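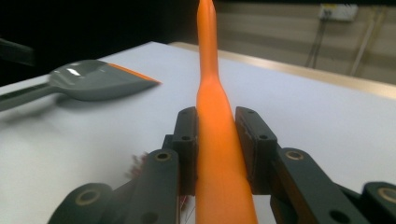

Dulce Zepeda wants to know if the Tresum hand-held gripper kit is worth buying when the finger pads are sold separately and the only set she has tried let go of anything tapered. She had a loaner for a week in April. Flat things were fine. Cones and anything narrower at one end slid down out of the pads if she squeezed hard, and dropped if she didn't. Her lab can pay for one kit and one extra set of pads, and the order has to go in this month. She is asking which pads to get, and if the linkage holds up.

3 answers

Medrano
We have had two of the Tresum kits since last fall. Get the soft pads. The standard ones are too hard for smooth parts and that is most of your problem. The other part is where you grip. On a tapered piece, close on the straightest section you can find, and keep the pads level with each other before you squeeze. If one side sits higher the piece tips and walks out.

Check the pad screws too. Ours came loose after 40 or so hours of use and the pads rocked a little, which feels the same as slipping. Snug them up and try again before you blame the rubber.

The linkage has been good. No play in the pivots yet. The wire clip is poor and I replaced it with a zip tie the first day. Shipping took 20 days, so if you have a deadline, order now. They answer email but slowly.

Minier
dont bother with the kit, print your own. mine works fine

Zendmont
Printing your own is OK if you have the time, but she asked about this kit.

I agree with the soft pads but they wear faster. The front edge goes first. We change ours when the edge starts to look rough, and with students using it every day that comes up more often than I'd like. Buy the spare set with the kit, the shipping on a small order is the same as on a big one.

One thing I'd add is to practice on the shape you care about for an afternoon before you record or measure anything. Squeeze slowly, lift an inch, wait, then lift the rest of the way. Most of our drops were from people lifting while the pads were still closing. I would give the kit 7 out of 10. It loses points for the manual, which covers assembly and stops there.

Comment from Dulce Zepeda
Thanks. The loaner did have a loose screw on one pad, I went back and looked. It grips better now but still slides on the narrow end. Ordering the kit with soft pads. Does the spare set come with screws?

Comment from Medrano
Ours didn't. Keep the old ones.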